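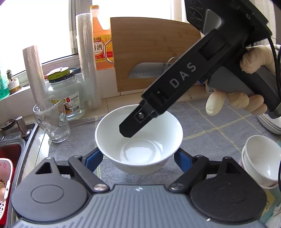
How Do You Choose a Hand for a Robot?

You already own two of the best grabbing machines ever made. They are stuck to the ends of your arms. They can crack an egg, turn a page, scratch a dog and pick a pea off the carpet, and you never had to read the manual.

Robots aren't so lucky. A robot comes with an arm, and then somebody has to decide what goes on the end of it. That part is called a gripper. There are hundreds of kinds, and most of them are very good at one thing and dreadful at everything else. A gripper that can carry a car door will turn a strawberry into jam.

So how do people pick one? They test them, over and over, on boring objects.

Meet the testers

Andor Lakatos and Kálmán Barta try out grippers at a small workshop called Wesidora. Andor likes grippers with two fingers. Kálmán also likes grippers with two fingers, but different ones. They have been having this argument for 12 months and both of them are enjoying it very much.

A lot of their testing happens in a kitchen. Kitchens are difficult places for robots. Things in them are slippery, or round, or breakable, or all of those together. A factory part is the same shape every time. A bowl might be any size at all, and it might have soup in it.

Before the robot, a person

One way to try a gripper is to leave the robot out of it for now. You put a handle on the gripper and let a person hold it, the way you'd hold kitchen tongs. The person does a job with it, such as moving a bowl, and a camera on the tool records what the gripper's fingers are up to.

This sounds like cheating, and it's a little bit like cheating. But people are quick to notice when a tool is annoying. If Andor can't pick up a bowl with a gripper, using his whole clever brain, then a robot probably won't manage it either. The recordings are useful too. A robot's computer can study them later and learn how the job should go.

A white bowl makes a fine test. It's smooth and shiny, with nothing handy to hold on to. You can put a finger inside and a finger outside and pinch the rim. Or you can come at it from two sides and squeeze. Squeeze too gently and it slides away. Squeeze too hard and you may be sweeping the floor.

What's on the fingertips?

Look at your own fingertips. See the tiny ridges? They help you hold on. Gripper fingers need some help as well, so many of them have pads on the inside, where they touch things. The pair with blue pads, one on each finger, is easy to spot in the picture. The other gripper has a narrow jaw that points down into the bowl.

Narrow jaws get into small spaces. Wide pads touch more of the object. Andor says narrow is better. You can guess what Kálmán says.

Making it a fair fight

If Andor tested his gripper on a sponge and Kálmán tested his on a wet bar of soap, Andor would win, and he'd be unbearable all October. To compare two grippers fairly, you have to keep everything else the same: same bowl, same starting place, same person holding the tool.

You also need more than one try. Anybody can get lucky once. Wesidora's rule is 10 tries for each gripper, and every drop gets written down, including the ones that were "definitely the bowl's fault."

Try it yourself

You'll need kitchen tongs, two wooden spoons and a plastic bowl. Please use a plastic one. Your family will have feelings about the other kind.

Put the bowl on a table and make a mark a big step away. Using only the tongs, move the bowl to the mark. Do it five times and write down how many times it worked. Now do the same with a spoon in each hand, squeezing from both sides.

Next, wrap a rubber band around the end of each spoon and go again. Did the rubber help? Does it still help if the bowl has a handful of dry rice in it?

You may find that tongs win with an empty bowl and spoons win with a full one, or the other way round. Write down what happened, even if you were rooting for the tongs.

Words to know

Gripper: the part of a robot that grabs things.
Jaw: one of the parts of a gripper that closes on an object.
Friction: the rubbing force that stops things from sliding. Socks on a polished floor don't have much of it.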